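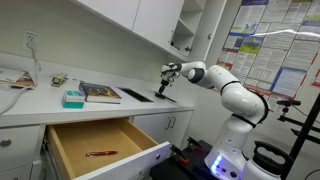
Kick-off moved to 7 - who can still make it?

nalasora_end
Club site says the Brostitz match is now a 7 kick-off. I booked a coach seat for the old time. Anyone know if the coach is leaving later as well?

Prollata90
Coach leaves when it always did. You get there early and stand in the car park.

gallardo_left_foot
I rang them. Carmela Casado on the ticket desk said the coach goes at 4 and you can swap your seat for the September home game if you can't travel.

nalasora_end
Thanks. I'll keep mine then. More bothered about the team. Are we really playing two up front away again?

Prollata90
Hope so. We got seven points from the last three doing it.

gallardo_left_foot
Two of those were at home and one was against ten men. Brostitz play five across the middle and we'll not see the ball. I'd drop Valcárcel and bring in another midfielder.

Prollata90
Drop Patricio Valcárcel? He's scored four.

gallardo_left_foot
And done nothing else. Watch him when we lose the ball, he walks back.

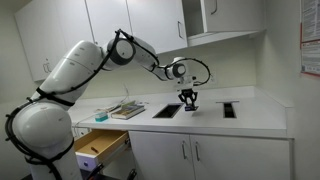

Nalasora Town Supporters' Club - Away Travel Section

oldstand_row2
He walks back because he's been told to stay up. The manager said so after the cup game. I don't agree with dropping him, but I'd take him off after an hour. He hasn't got 90 minutes in him since the hamstring.

gallardo_left_foot
Fair enough, I could live with that. I still think we lose the midfield.

nalasora_end
We lost it last season there as well and came away with a 2-2.

Prollata90
Best away day of the year, that. Even the pies were all right.

oldstand_row2
Is there still a cash turnstile at the away end? My brother hasn't got a ticket.

gallardo_left_foot
No, online only now. Sales close at noon on the day.

oldstand_row2
Right, I'll sort his tonight. See you at the coach.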